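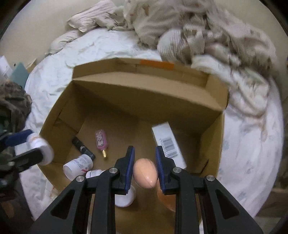
Cidside Manipulation Data Group
Minutes of the working meeting, Thu 26 September

Present: Đức Ngô (chair), Urbańczyk (hardware), collection leads for the home and office sites, two annotators. Apologies from the training side, who sent written comments.

1. Minutes of the previous meeting

Accepted with one correction. Under item 4, "left tool" should read "right tool" in both places.

2. Status of the box task

Đức Ngô reported on the bimanual packing task (toiletries and an open cardboard box, two hand-held grippers, home settings). The target for this round is 600 accepted episodes. The home sites are on schedule. The office site is behind, mainly through shortage of objects, and will move to the box task only after the drawer task is closed.

Reviewers are satisfied with the variety of surfaces. Beds with loose sheets are to stay in the mix. The training side commented that the box shifts more on a soft surface and that the current policy handles this poorly, so further examples are wanted. Operators should not smooth the sheet between episodes.

3. Object set

The set at present covers bottles, tubes, round jars, product cartons and small rounded items. Smooth, glossy, egg-shaped objects account for a large share of the failed grasps in the April round. Urbańczyk attributes this to operators closing the fingers above the widest point, which squeezes the object downward out of the pads. The instruction sheet will be changed to say: close at or slightly below the widest point, pause, then lift.

There was discussion of whether failed grasps should be discarded. Agreed to keep an episode if the operator recovers the object without using a bare hand, and to tag it "regrasp". Episodes where the object leaves the box and lands on the floor of the room are discarded.

Translucent containers remain in the set. One annotator asked for them to be tagged separately, as their outlines are hard to follow when they stand behind a finger. Agreed.

4. Two-handed timing

The training side asked for more overlap between the two hands. In many accepted episodes one tool waits outside the box until the other has finished, and the resulting policy has learned to wait as well. Operators are to be told that both tools may move at once, provided they do not touch.

The office lead objected that fast movement of the second tool produces blur in the view from the first. Urbańczyk replied that blur in the other tool's view is acceptable so long as the tool's own view stays sharp through the grasp. The present rule — reject any episode with visible blur — is too strict and is withdrawn. The replacement rule: reject if the tool's own fingertips or the object between them cannot be made out for more than 8 consecutive frames.

5. Hardware

a) Finger pads. Wear on the textured pads is within limits on all tools except one pair at the second home site. Urbańczyk will send a replacement pair from the Jesitz order.

b) Screws. Two tools came back with loose body screws. Leads to check before each session with the supplied driver. Thread lock is not to be applied on site.

c) Lens. Dark corners are a property of the wide lens and are masked in preprocessing. Leads need not report them again.

d) Storage. Uploads to the Grosonon server failed on three evenings. The transfer script now retries for 30 minutes before giving up and writes a log entry. Leads are to keep local copies until the log shows a matching checksum.

6. Privacy and surroundings

Bedding, clothing and ordinary household items beside the work area may stay. Papers are a different matter. Where loose sheets are within view, leads should turn them face down or confirm that no text is legible at recording resolution. Product labels and barcodes need no masking.

7. Annotation

Backlog is roughly one working week. The segment labels "approach", "close", "lift", "move" and "release" are kept. A request to split "release" into drop and place was deferred — the annotators disagree on where the boundary falls for round objects, and a trial on a small batch is needed first.

8. Actions

Đức Ngô: revise instruction sheet (items 3 and 4) and circulate.
Urbańczyk: ship finger pads; check stock of drivers.
Home lead: continue box task, bed surfaces first.
Office lead: close drawer task, send list of missing objects.
Annotators: add tags "regrasp" and "translucent"; trial the split of "release".

9. Other business

The tape used on box flaps should be left as found between sessions.

Next meeting in two weeks, same room. Training side to attend in person if possible.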